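Hokmont Reader Help: Psalm reading plan jumps back to day 10 (Ula app, Flasgate reading group) 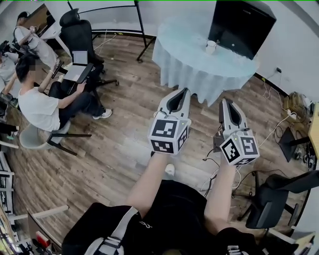

Photo: Witold Rutkowska

Status: Solved
Product: A Lamp in the Hallway, e-book with reading plan
Opened by: Yaryna Mykhailiuk
Handled by: Witold Rutkowska, Hokmont Reader Help

Yaryna, 9.14 am

Good morning, and I hope this finds its way to the right desk. I help run a small reading group at our church in Flasgate, and since Lent we have been going through A Lamp in the Hallway together, using the reading plan that comes with the e-book. I should say first how much we are enjoying it. The chapter on praying when you don't feel like praying kept us talking until well past the time we are meant to lock up, and one or two people who hardly ever speak had plenty to say that evening.

The trouble is with the plan itself. It has 99 days, and I had got to somewhere past the middle, in the long stretch on Psalm 73. When I opened Ula this morning it told me I was on day 10. My underlining was still there, but the notes I type in the little box under each day's question had gone from everything after that point. I tapped forward through the days to get back to my place, closed the app, made a cup of tea, and when I opened it again I was back on day 10.

I have turned the tablet off and on. I have also signed out and in again, which made no difference. I would be so grateful for any help, as I had written a fair bit in those boxes and was meaning to read some of it out to the group.

Witold, 10.02 am

Hello Yaryna, and thank you for such a clear message (and for the kind words, which I have passed along to the editor, who was very pleased). I'm sorry about your notes. Please don't delete the app or remove the book for the moment — there is a good chance the notes are still on our side, and I'd like to look before anything gets tidied away.

Could you tell me two things? Do you read on anything other than the tablet? And when you open the book's own page in Ula and scroll down to the small print, which edition does it name? There should be a line that starts with "Edition".

Yaryna, 10.31 am

Thank you, that has put my mind at rest a good deal. Yes, I have it on my phone as well, for the bus. The tablet says "Edition: Dankwa Study". The phone just says "Edition: Standard". I hadn't noticed they were different! I bought the standard one in the winter, and then the group ordered the study edition together because it had the discussion questions at the back. Have I done something silly?

Witold, 11.20 am

Not in the least, and you've found the cause for me. The two editions share a cover and a title, but the plan is divided up differently. The standard book and the Dankwa Study match day for day up to day 10, and after that the study edition slips in extra readings from Job and Ecclesiastes. When your phone and tablet compare places, they can't agree on anything past the last day they have in common, so they both go back to it. It oughtn't to happen, and I've reported it to the people who look after the app.

Your notes are safe. I can see them stored under the study edition, right up to last night's. To get them showing again:

On the phone, open Ula, press and hold the cover of the standard edition and choose Archive. Please don't choose Remove, which takes your underlining with it.
Still on the phone, go to Settings, then Reading Plans, and switch off "Match my place across editions".
Do the same with that switch on the tablet.
Open the study edition on the tablet while you are connected to the internet and leave it open for a few minutes. It is a book of about 300 pages and the notes come down a chapter at a time, so it may look half empty to begin with.
Lastly, open the contents list, tap the day you want, and choose "Start from here".

Yaryna, 1.47 pm

Well, they're back! They came in dribs and drabs just as you said, and I sat and watched them as though it were a kettle. I did the switch on the tablet first and the phone second, as I'd left the phone in my coat, but it doesn't seem to have minded. I've closed and opened the book several times and it stays at Psalm 73 where it belongs.

One small question while I have you. Some of the others in the group will have both editions too. Ought I to warn them?

Witold, 2.15 pm

I'm so glad. Your order of doing things is perfectly all right. Yes, please do pass it on — anyone who has both should turn off that same switch, and if they have already lost their place, the steps above will work for them. If a note is still missing after an hour or so, they can write in quoting this ticket and I'll look for it by hand.

I'll mark this as solved, but it will stay open to replies until the end of May. Every blessing to you all in Flasgate, and enjoy the chapters on Job.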